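Gripper drops parts mid-lift, then closes hard on nothing

alina_ilie
Jul 6, 2019
Hello all, and sorry in advance for the ramble. I've got a two-finger gripper on the little Javero controller and it has started letting go of things halfway up.

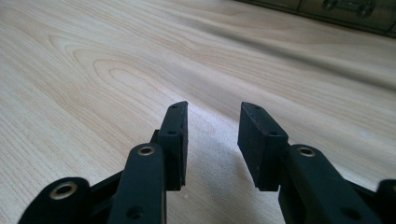
It ran sweetly through most of June -- 2,000 cycles without a grumble -- and then it began opening by itself, waiting a moment and snapping shut again. Yesterday it caught my thumb (bruised, nothing worse). No fault shown on the controller at all!

urnari_bench
Poor thumb! My money's on worn pivots, Alina. A bit of slop in the linkage and the grip goes soft. I'd change the bushings first, they're cheap enough.

clovbridge_tom
I'll have to disagree, friendly as ever. Slop might drop a part, but it won't open the jaws and slam them shut. That sounds like the controller restarting and running its homing move. Check the supply while it closes, and please cut the power before your hand goes anywhere near it.

urnari_bench
Fair point on the slamming, though I'd still give the pivots a wiggle.

alina_ilie
Well, you may both be right! There's a little play on one side, and the supply dips badly for some 500 milliseconds whenever the motor strains. I've ordered a bigger one from Vasiliu and fitted a stop button -- should have done that ages ago. Bushings next week.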